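2.3 Planning the Gripper Order

1. List the garments to be handled at each site. Knitwear and other bulky items set the jaw opening.

2. Order one Marnach hand unit per operator, plus one spare per site.
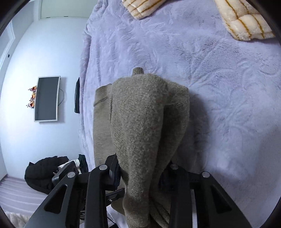

3. Budget 334 dollars per unit for the first year - 172 of this covers replacement jaw pads.

Note: Pads ship in packs of 50. Part packs are not sold.

CAUTION: Do not mix Marnach and Garex pads on one unit. Grip force will be uneven.

4. Send the completed order sheet to Stelgate before the end of January.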